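Início > Publicações > Robótica doméstica > Artigo
Setembro. Por Augustina Acheampong e Lucian Bălan
Tempo de leitura: 9 min

4. A sala de estar como banco de ensaio

4.1 Por que escolhemos a arrumação do chão

Quem trabalha com manipulação robótica há algum tempo conhece bem a tentação de começar pela cozinha, que dá sempre os vídeos mais bonitos. Nós próprios passámos um inverno inteiro nisso, no projeto Rultus, e guardamos dessa época muito carinho e uma boa coleção de copos partidos. Para este estudo preferimos uma tarefa mais humilde, que qualquer pessoa com filhos, colegas de casa ou um domingo preguiçoso reconhecerá de imediato: apanhar o lixo do chão de uma sala e deitá-lo no cesto.

A tarefa parece pequena e, do ponto de vista de uma pessoa, é mesmo. Para uma máquina com dois braços e pinças de dois dedos, porém, junta numa só sala quase tudo o que nos tira o sono. Um copo de papel tombado tem uma forma razoavelmente previsível, mas cede quando se aperta demais. Um lenço amarrotado não tem forma nenhuma que valha a pena modelar. Um pedaço de cartão espalmado no tapete oferece aos dedos apenas uma aresta fina, e é preciso encontrá-la com uma precisão que a câmara, vista de cima, nem sempre permite. A disposição de trabalho é a da Figura 1, com o cesto entre os dois braços.
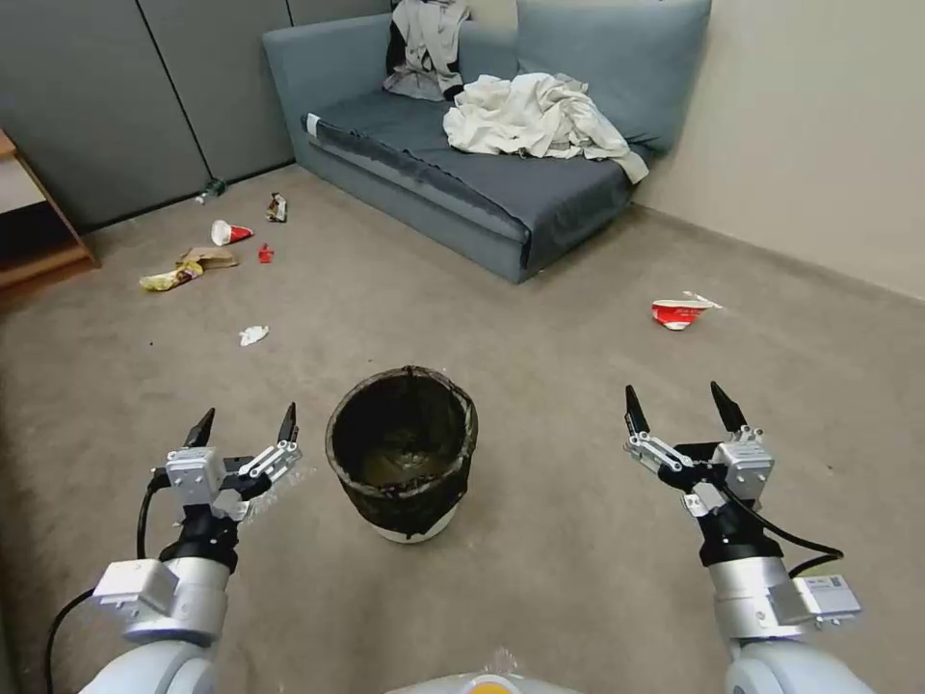

Figura 1. Sala de ensaio com resíduos dispersos sobre a alcatifa.

O protocolo, que herdámos em boa parte do banco de ensaios Wamberg e adaptámos com alguma liberdade, prevê 228 tentativas repartidas por sessões de 30 minutos. Em cada tentativa o sistema recebe uma única instrução em linguagem corrente, pedindo que o chão fique limpo, e a partir daí decide sozinho a ordem dos objetos, o braço a usar e o momento de parar. Contamos como êxito um objeto que termina dentro do cesto. Um objeto pousado na borda não conta, embora tenhamos de confessar que houve discussões animadas sobre o assunto, e que a Alina Bratu defendeu até ao fim a atribuição de meio ponto.

4.2 O que já se consegue e o que ainda custa

Começando pelas boas notícias, os copos deixaram de ser um problema sério. O controlador Travgate aproxima-se deles de lado, fecha a pinça devagar e larga-os sobre o cesto com uma regularidade que há poucos anos nos teria feito abrir uma garrafa. Também as embalagens amarrotadas correm bem, talvez porque quase sempre haja uma dobra saliente por onde pegar.

As dificuldades concentram-se nos objetos rentes ao tapete e nos que mudam de forma ao primeiro toque. Em 34 tentativas o sistema fechou os dedos sobre o pelo da alcatifa e seguiu viagem, muito convencido, com a pinça vazia. A deteção de carga no pulso apanhou parte destes casos; noutros o erro só foi notado quando o braço já estava sobre o cesto. O forro escuro do cesto traz ainda um incómodo particular, já que a profundidade lida no seu interior é pouco fiável e obriga a largar os objetos de mais alto do que gostaríamos.

Há depois a questão, mais difícil de pôr numa tabela, de saber o que é lixo. Uma casca de banana não levanta dúvidas a pessoa nenhuma. Já um pano sobre o sofá pode ser roupa por dobrar, e uma máquina prestável em excesso faria ali um disparate que o dono da casa não perdoaria tão cedo. Limitámos por isso a tarefa ao chão, sabendo bem que assim deixamos de fora metade do problema doméstico.

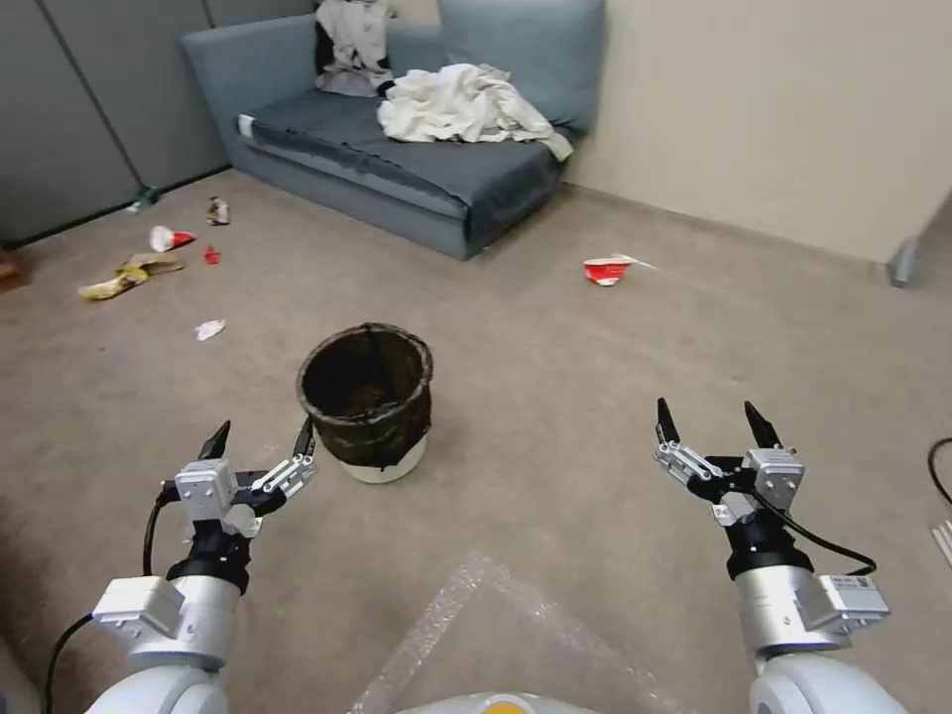
Gunvor Sjögren, ao ler uma versão preliminar desta secção, observou que a limitação ao chão lhe parecia sensata, mas que o tempo devia pesar mais na avaliação: uma pessoa arruma uma sala destas enquanto conversa ao telefone, e quem compra um robô acabará por fazer a comparação. Sugeriu que indicássemos, ao lado da taxa de êxito, quantas vezes um operador teve de intervir.

Aceitámos a sugestão com gosto. Registámos 23 intervenções, quase todas depois de um objeto ter sido empurrado para junto da parede, onde os braços chegam mal e a base precisa de se reposicionar. Quanto à lentidão, reconhecemo-la sem reservas. O planeador Barbu reconsidera a ordem dos objetos após cada recolha, e essa prudência paga-se em segundos de imobilidade que, a quem assiste, parecem bastante mais longos. Na secção 5 comparamos esta estratégia com outra que fixa a ordem logo no início da tentativa.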